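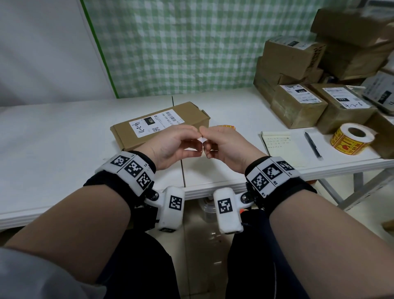
Small white piece, both hands, white table.

Drinon Paper Crafts Forum > Folding > Very small models: which paper weight?

tessel_fold
Hello all. I fold small models since two years and I want to go smaller. Until now I use normal copy paper, cut in squares. When I make the last folds of a crane, the layers become too thick and the neck opens again. I read that 90 gsm is fine if you fold slowly, but my result says otherwise. Which weight do you use for small pieces? I live in Cabanatuan, so the air is humid most of the year, maybe this is also important.

greyheron
90 is much too heavy for this. Copy paper is made for the printer, it has short fibers and it cracks at the points. Look for thin kraft or tissue. Also fold in the morning, when your hands are dry.

marl_and_ink
I don't agree with greyheron. I have folded 213 cranes from ordinary copy paper for a window in Dernstead, and all of them keep their shape. The problem is usually the first folds. If the diagonal is wrong by the width of a hair, you will see it at the neck.

greyheron
What size were your squares? With a big square everybody can do it.

marl_and_ink
Small enough that my sister refused to help. I did not measure them, I cut by eye from leftover strips.

greyheron
If you cut by eye then you don't have squares, and then we are not talking about the same thing.

tessel_fold
Please, both of you can be right :) My cutting is with a steel ruler and a knife, so I think the squares are good. But I admit that I press the creases only with the fingernail. Is a bone folder better at this size?

nornalside_post
For small work I find the bone folder clumsy. I use the back of a teaspoon. On humidity: keep the paper in a closed box between two heavy books. In April mine was on the shelf near the kitchen and all the sheets became soft at the corners. I had to throw away a pack of 100.

marl_and_ink
The teaspoon is a good idea. But it makes colored paper shiny, so put a scrap between.

greyheron
About tissue, one warning for tessel_fold: it does not forgive. If you reverse a fold two times, it tears. Buy one sheet first and not the pack of 200 as I did.

tessel_fold
Thank you, I ordered one sheet of thin kraft and one of tissue. Tonight I will try again the copy paper with a spoon, and with more care in the diagonal.

marl_and_ink
Write here how the neck is.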